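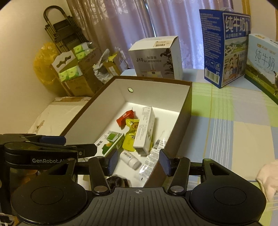

Open box on the checked cloth

Heat embossing powder going grainy on dark cardstock
Posted in Cardmaking & Stamping by Fatima Kruger

I'm making a batch of thank-you cards for our church fete in September and I can't get a clean emboss on navy or black cardstock. White powder, clear pigment ink, a fairly detailed fern stamp. The powder sticks in little specks all over the background, and the fern itself comes out rough like sandpaper in the middle. The same stamp and powder look fine on white card. I've wasted 9 panels so far.

The heat tool is a Drurnier, the basic one with a single setting. I switch it on and start straight away, holding it a few centimetres above the card. The ink pad is a Sonduteck I've had for a couple of years and re-inked once. Is it the powder, the pad or me?

3,502 views

Thandeka Naidoo
You've got two separate problems. The specks are static and finger oil. They're probably on your white card as well, but you can't see white on white. Wipe the whole panel with an anti-static bag before you stamp, and hold it by the edges afterwards. Once you've tipped the powder off, flick the back of the card firmly, then pick up any strays with a small dry paintbrush before you heat it.

The sandpaper look is powder that hasn't melted through. Let the tool run for 20 seconds or so away from the card so it's properly hot, then bring it in. Start at one corner and stay there until the powder goes glossy before you move along. If you keep waving it back and forth the card warps and the middle never gets there. Stop as soon as it turns shiny, as overheated powder sinks into the card and goes flat and oily looking.

For a fine fern I'd also get a detail powder. Standard grain is too coarse for thin lines on any colour. Lekota do a white one in a small jar and it's the one I use for sentiments.

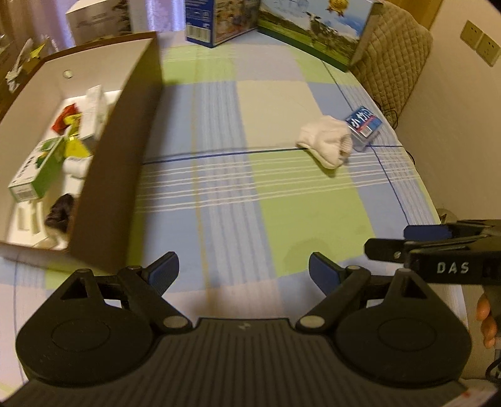
Nattawut Chuensuk
Check your pad. Mine dried out after a year. Store it upside down.

Shivam Nishad
Agree with Thandeka on preheating. I'd add that some dark cardstock has a bit of texture on one side, so try the smoother side. A stamping platform helps too, because you can stamp the fern twice in the same spot and get more ink down. I do that with all my solid images.

With clear ink on black, tilt the panel under a lamp before the powder goes on. If there are dull patches in the leaf, stamp it again.

Fatima Kruger
Thanks all. Did 4 more panels on Friday with the bag and a hot tool. The background is clean now. The fern is still slightly rough near the stem, so I've ordered the detail powder and a fresh pad.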